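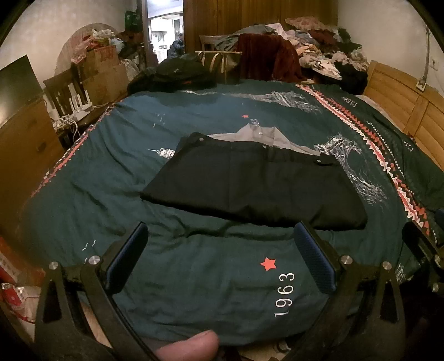
Falten mit dem Handgreifer, gefaltetes schwarzes Kleidungsstück auf dem Bett. Projekt Tidero, Arbeitspaket Heimaufnahmen.

Zwischenbericht an die Kocabaş-Stiftung
Vorhaben: Tidero — Automatisiertes Falten und Ablegen in der Wäscherei Nilix, Standort Clellutbridge
Stand: 21. Februar 2021

Sehr geehrte Damen und Herren,

zunächst möchten wir uns noch einmal sehr herzlich dafür bedanken, dass Sie der Verschiebung der Mittel so unkompliziert zugestimmt haben. Ohne diese Zusage hätten wir die Aufnahmen im Januar nicht in die Wohnungen der Beteiligten verlegen können, und dann stünde das Vorhaben jetzt ziemlich genau dort, wo es im Herbst stand. So aber gibt es eine Menge zu berichten, und wir bitten schon vorab um Nachsicht, falls es an der einen oder anderen Stelle etwas ausführlicher wird.

Zur Erinnerung: In unserer Faltabteilung wird bisher jedes private Kleidungsstück von Hand zusammengelegt. Bettwäsche und Handtücher laufen seit Jahren über die Mangel, aber Hemden, Hosen und alles mit Knöpfen oder Kragen landet auf den Tischen. An diesen Tischen stehen Kolleginnen und Kollegen, die das sehr gut können und denen abends die Schultern wehtun. Tidero soll ihnen einen Teil der immer gleichen Griffe abnehmen. Dafür muss die Anlage lernen, wie Menschen Stoff anfassen, und dieses Wissen liefert die Belegschaft selbst, mit dem Greifer in der Hand und der Kamera daran.

Im Berichtszeitraum sind 2486 verwertbare Aufnahmen zusammengekommen. Geplant war, mit 13 Beteiligten zu arbeiten, und tatsächlich sind alle dabeigeblieben, worüber wir uns riesig gefreut haben! Die Einweisung fand per Video statt, die Geräte haben wir einzeln verpackt an die Haustür gebracht. Gefaltet wird dort, wo zu Hause eben Platz ist, auf Küchentischen, Sofas und Betten, und zwar zwischen den Dingen, die in einer Wohnung nun einmal herumliegen. Unsere Entwicklungsgruppe hatte zuerst auf einheitliche, glatte Unterlagen gedrängt, hat sich aber gern umstimmen lassen. Gemusterte Bezüge und dunkle Stoffe auf dunklem Grund machen der Bilderkennung zwar Mühe, kommen im Alltag aber ständig vor.
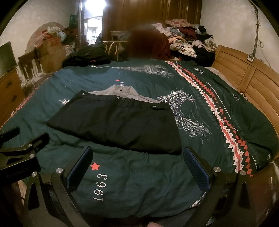

Die Aufnahmezeit gilt selbstverständlich als Arbeitszeit, auch das Auf- und Abbauen. Das war dem Betriebsrat wichtig und uns ebenso. Wer nicht zu Hause aufnehmen möchte, bleibt ohne Nachteil am Tisch. Personen, die im Hintergrund zu sehen sind, werden vor der Weitergabe der Aufnahmen unkenntlich gemacht. Die entsprechende Vereinbarung liegt unterschrieben vor und geht Ihnen mit der Anlage zu.

Was sich für die Menschen in der Abteilung ändert, lässt sich nach so kurzer Zeit nur vorsichtig sagen. In den Gesprächen hörten wir anfangs vor allem die Sorge, man bringe der Maschine die eigene Arbeit bei und werde danach nicht mehr gebraucht. Diese Sorge ist nicht verschwunden, und wir wollen sie Ihnen gegenüber auch nicht kleiner machen, als sie ist. Zugesagt ist, dass während der Laufzeit keine Stelle wegen Tidero entfällt. Für die Zeit danach verhandeln wir noch. Zugleich merken wir, dass sich der Ton verändert hat: Die Beteiligten korrigieren inzwischen die Vorgaben der Entwicklung, etwa bei der Frage, ob man zuerst den Kragen oder zuerst die Ärmel richtet — darüber gibt es in Clellutbridge mindestens zwei Schulen.

Weniger gut lief es mit dem Gewicht der Greifer. Nach längerem Halten ermüdet der Daumen, und wir haben die Einheiten deshalb gekürzt und zusätzliche Pausen eingeplant. Von den Mitteln für Ersatzteile sind bisher 89 Prozent abgerufen, die Polster der Finger verschleißen schneller als gedacht.

Als Nächstes nehmen wir bis zu 300 weitere Durchgänge mit Hemden und Blusen auf, dann folgt der erste Probebetrieb an einem einzelnen Falttisch. Eine Kollegin oder ein Kollege aus der Abteilung wird dabei jederzeit danebenstehen und die Anlage anhalten können. Den Schichtplan dafür stimmen wir gerade ab und reichen ihn mit dem nächsten Mittelabruf nach.

Mit herzlichen Grüßen aus Clellutbridge
Die Projektleitung Tidero, Nilix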